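九月の日記

朝八時に研究室へ入りました。外はまだ夏のように暑く、駅から歩いただけでシャツが背中に付きました。日本語の練習のために、今月も日記は日本語で書くことにしています。間違いがあっても、後で直さないつもりです。

今日の仕事は、昨日の続きで、計画モジュールの修正です。私たちの中では Levden と呼んでいるプログラムです。カメラの映像から次の動作をまとめて予測し、左右の腕に目標の関節角度を送ります。一回の予測で30ステップ分を出しますが、全部を使うと、布が途中で形を変えたときに古い予測のまま動いてしまいます。それで昨日から、先頭の11ステップだけを実行して、また予測をやり直す設定にしています。

この設定にすると、動きの反応は良くなりました。その代わり、予測と予測のつなぎ目で、手首が少し震えるようになりました。ハンガーを持っているときは、この震えが大きな問題です。小さな震えでも、ハンガーの長い形のために、先の方では大きく揺れるからです。

午前中はログを読みました。Risinard という可視化の道具で、指令値と実際の角度を重ねて表示します。この道具は便利ですが、時間の軸を拡大すると色が変わるので、私はいつも左腕と右腕を間違えます。今日も一時間ぐらい、反対の腕のグラフを見ていました。恥ずかしいので、誰にも言いませんでした。

正しいグラフを見たら、震えの理由は二つあると分かりました。一つは、新しい予測の最初の値が、今の角度と少し違うこと。もう一つは、映像の時刻と関節の時刻がずれていることです。ずれは22ミリ秒でした。短い時間だと思っていましたが、腕が速く動くときには無視できません。

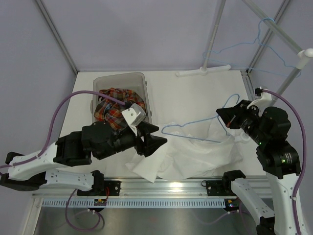 昼食の後、まず時刻の方を直しました。前は、映像が届いた時に時刻を付けていました。これを、撮影した時の時刻に変えました。変更は短いのですが、同じ時計を使っていない部分が一か所あって、そこを探すのに長くかかりました。設定ファイルの古いコメントに「後で直す」と書いてありました。書いたのは、たぶん去年の私です。英語の間違い方が私と同じでした。

次に、つなぎ目の処理です。古い予測の残りと新しい予測を、重み付きで混ぜることにしました。重みを急に変えると意味がないので、ゆるやかな曲線にしました。ただし、グリッパの開閉だけは混ぜていません。開くと閉じるの平均を取ると、半分だけ開いた状態になり、服の首のところでハンガーを落とすかもしれません。関節は滑らかに、指ははっきりと、という方針です。

夕方に、薄い白い服と水色のハンガーで試しました。布がとても柔らかいので、右の腕がハンガーの首を持っても、生地の形は毎回違います。格子柄の服はまだ難しいので、白い服で安定してから始めたいです。認識の方では、白い布が白い机の上にあるときに、輪郭の信頼度が低くなります。これは前から知っている問題ですが、今日は制御に集中したかったので、ノートに書くだけにしました。

手首の震えは、目で見る限り小さくなりました。グラフでも、つなぎ目の段差がほとんど見えません。けれども、ハンガーの左の肩を生地の下に入れるところで、左の腕が待ちすぎます。新しい予測が来るたびに、少し前の場所に戻ろうとするようです。混ぜる処理が強すぎるのか、それとも学習データの中に人が迷っている動作が多いのか、今は判断できません。操作の記録を見ると、私自身もそこで手を止めています。機械が私の迷いをまねしているなら、少し申し訳ない気持ちです。

帰る前に、シミュレーションの方で1,000回の試行を予約しました。混ぜる重みを変えて、夜の間に計算します。計算機の名前は Warraich です。先週は途中でディスクがいっぱいになって止まったので、今日は古い動画を先に消しました。消す前に二回確認しました。

明日の予定。左の腕の待ち時間をログから取り出すこと。時刻の変更を説明する文章を書くこと。それから、Risinard の色の設定を自分で固定すること。

帰りにスーパーで梨を買いました。「梨」と「無し」の発音が同じなのを、レジの前で急に思い出しました。一つ食べて、もう一つは冷蔵庫に入れてあります。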